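Hovine College Settles on Wording of Its Latin Motto

February 27, 2019

The board of Hovine College has approved a corrected form of the school's Latin motto, closing a review that ran for 12 months. The version in use until now, "Lux et Labore," paired a nominative noun with an ablative one. The approved text reads "Luce et Labore" - "by light and by work."

Kanini Mfaume, the college archivist, traced the error to a seal cut by the engraving firm Saavedra. Printed catalogs from before that seal carry the correct form. Her report runs to 36 pages and compares 106 documents from the registry and the Datetti Library.
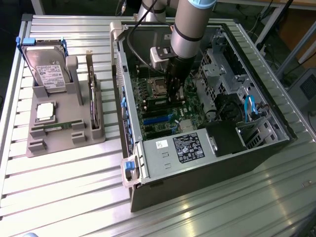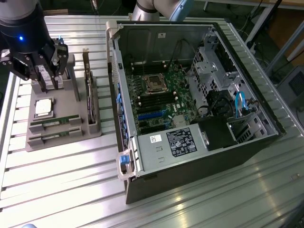
Open desktop computer on the bench, with the gray parts fixture beside it.

Diplomas already issued remain valid and will not be recalled. Graduates may request a reprint with the new seal from the registrar starting in March. The stone lettering over the Ziltik Gate will be recut at a later date, as the first word needs one more letter than the present spacing allows. The college expects around 900 reprint requests in the first year.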